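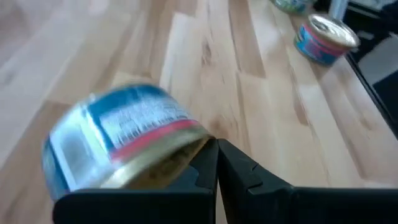
Dosenregal Juntunen von Nillum im Test: kleines Regal für flache Konserven

Ich kaufe Thunfisch, Mais und Kichererbsen auf Vorrat, und irgendwann stand der halbe Unterschrank voll. Wer hinten etwas suchte, musste vorn alles ausräumen. Ein Schubladeneinsatz kam wegen der Rohre nicht in Frage, also habe ich das Regal Juntunen von Nillum bestellt. Bezahlt habe ich 21 Euro, der Versand kam dazu. Benutzt wird es seit December, Verzeihung, seit Dezember, so steht es auf dem englischen Lieferschein.

Aufbau

Geliefert werden zwei Seitenteile aus schwarzem Metall, der Boden aus hellem Holz, die Querstrebe und ein Beutel mit Schrauben. Die Anleitung besteht aus einer Seite mit Zeichnungen. Der Inbusschlüssel liegt bei, ist aber kurz und drückt in die Hand. Ich habe einen eigenen genommen. Die Schrauben erst locker eindrehen und das Regal auf eine ebene Fläche stellen, dann festziehen. Beim ersten Versuch hatte ich eine Seite gleich angezogen, danach passte die Strebe nicht mehr.

Maße und Platz

Der Boden ist 380 mm lang. Im Schrank steht das Regal bei mir quer, links und rechts bleibt Platz für Dosen, die direkt auf dem Schrankboden stehen. Vor dem Einbau habe ich alles auf dem Küchentisch hingestellt und ausprobiert, was wohin passt. Flache, breite Dosen lassen sich gut stapeln, solange die breitere unten steht. Zwei übereinander sind für mich die Grenze. Bei hohen Dosen würde ich gar nicht stapeln. 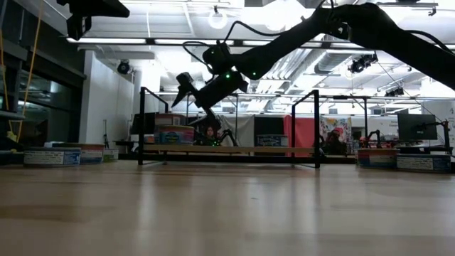 Das Regal auf dem Tisch, links zwei Dosen gestapelt.

Im Alltag

Das Brett ist dünn. Mit Fisch- und Gemüsedosen hat es sich bisher nicht durchgebogen, Einmachgläser würde ich trotzdem woanders lagern. Die Oberfläche lässt sich feucht abwischen. Eine ausgelaufene Dose Tomaten hat keinen Fleck hinterlassen, ich habe sie allerdings gleich bemerkt.

Störend finde ich, dass vorn keine Kante ist. Wenn man eine Dose schräg herauszieht, schiebt sie die nächste mit. Meine Nachbarin Nandi Jacobs hat dasselbe Regal und einen Streifen Antirutschmatte auf das Brett geklebt. Das habe ich übernommen, seitdem bleiben die Dosen stehen.

Die oberen Streben der Seitenteile sind schräg. Das sieht ordentlich aus, kostet aber die Möglichkeit, ein zweites Brett obenauf zu legen. Nillum bietet auch keinen zusätzlichen Boden an. Wer mehrere Ebenen braucht, ist mit dem Modell Prikemden besser bedient, das im Laden in Plunville daneben stand. Dafür müsste der Schrank bei mir tiefer sein.

Nach 3 Monaten wackelt nichts, eine Schraube habe ich einmal nachgezogen. Der Lack ist an einer Stelle innen am linken Seitenteil abgeplatzt, vermutlich von meinem Schlüssel.

Fazit

Gut: Preis, stabiler Stand, leicht zu reinigen.
Weniger gut: keine Vorderkante, kurzer Schlüssel, nicht erweiterbar.

Für einen kleinen Vorrat an flachen Dosen reicht es. Ich würde es wieder kaufen, ein zweites brauche ich im Moment nicht.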